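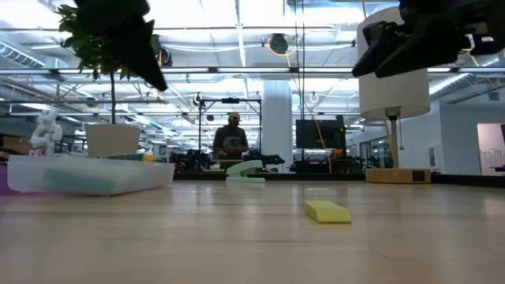

Bench rules for shared arm stations, second edition

Apr 25, 2022

The second edition of our bench rules takes effect with this issue of the newsletter. It replaces the two-page sheet that has been taped up at most stations and covers every table where a person drives, teaches or resets a pair of arms. Apinya Jitpraphai wrote most of it. Selorm Antwi handled the part on logs and went through the old incident slips to see which rules people were breaking and which ones they had never heard of.

Some of what follows will be familiar. The sections on neighbors, table layout and cables are new or heavily changed, so please read those even if you have worked here a long time.

Neighbors

The first edition was written when each station had a room to itself. It treated the operator as the only person near the arms. On an open floor that no longer holds. Someone at the next station is often looking down at their own table, and may have no idea that the arms behind them are about to move.

The new rule is that the operator calls out before the first motion of a session and after any break longer than a few minutes. Say the station name and the word "moving." Wait for an answer from anyone standing within reach of the arms. If they have headphones on, walk over. A wave from across the floor does not count, and a light on the controller doesn't either.

People passing through should stay on the marked walkway. If you need to step between two stations, ask both operators first. Several people asked whether this applies when the arms are parked. It does, unless the drive power is off.

Table layout

Each task has a layout card that lists the items and shows where they start. Set the table from the card and keep other things off it. Pens, phones and cups left near the edge have spoiled more recordings than any fault in the arms, and a cup is a hazard in its own right.

Tall items deserve extra thought. Lamps, plants and anything else that stands higher than the gripper tips at rest should be placed first, with the arms parked, and the home path should be run at slow speed before the session begins. If the path passes close to a tall item, move the item and note the change on the card. Don't edit the path to suit the table. The path is shared by every task on that station, and the next person will not know you changed it.

Household items with a mains plug are to be unplugged before they go on the table, whether or not the task involves switching them on. Tasks that need a live lamp have to be signed off separately. Ask Apinya for the form.

Staplers are to be emptied. We had a long discussion about this one and decided against allowing a few staples "for realism." Scissors, craft knives and glass stay off the tables completely until the June review.

Speed and force

The limit for ordinary sessions is 400 millimeters per second at the tip. While a person has a hand over the table for any reason, the arms must be stopped and held, with no exception for slow mode. The old sheet let you reset an item by hand with the arms creeping. That line has been removed.

If a gripper closes on something and will not let go, press stop before you reach in. Open the fingers from the controller. If that fails, cut drive power and use the release on the wrist. Pulling the item out by force damages the finger pads, and a Lustel pad set takes weeks to arrive.

Cables overhead

Cables that hang down from the ceiling rails must clear the highest point of the arm's travel with the slack taken up. Check by moving the arm to the top of its range and looking from two sides, as a cable that seems well clear from the front may be close when viewed from the end of the table. Tie the slack to the rail. Tape is fine for one afternoon and no longer.

Yellow cables, black cables and whatever else you have all follow the same rule. Color is not a code for anything on our floor at present. The Brusmont site does use one, so visitors from there may assume otherwise. Tell them.

Logs

Selorm went through 207 slips from the first edition. The most common entry was "arm stopped, restarted," with no cause given, and these turned out to be nearly useless. The new form asks for three things: what the arm was doing, what the person was doing, and what was on the table. A sentence for each is plenty.

Near misses go on the same form. If a finger brushed a lamp and nothing fell, that is a near miss. So is a neighbor stepping back further than you expected. Slips are read once a week and no names are passed on to team leads.

Forms used to be thrown out at the end of a project. They are now kept for 2 years.

Who has to be trained

Anyone who drives arms needs the short course, including people who drove under the old sheet. It takes one morning. Resetters who only place items between runs need the first hour, which covers stop buttons, callouts and layout cards. Contractors from Ulline have been given the same material and will carry a card to show it.

Until you have done the course you can keep working under the old training, provided a second person is at the stop button. That arrangement ends in June.

Questions we have not settled

We don't have a good rule yet for noise. The callout works in a quiet hour and badly when the air handling is at full. A lamp on each frame has been suggested, and so has a short tone. Long-table stations are also a problem, as one person can't see both ends. If you run one of those, write to Apinya with what you do now, even if it is only a habit.

Printed copies are in the tray by the tool crib. Please take down the old sheet when you put up the new one.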